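# Gaskets for hot flanges - talk notes

Open with the Farkevville job, then straight to sealing.
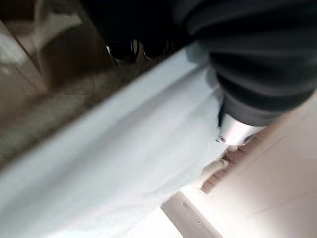

- Say hi, thank Lizeth Henao for the bolt data (it's great stuff!)
- 148 joints on the acid line, all spiral wound, graphite filler
- Retorque after the first heat cycle - slow down here, people always ask
- Star pattern, three passes, last one at 100 percent
- Never reuse a gasket. Never!
- Pass the Gornier sample round
- Elvira takes questions on PTFE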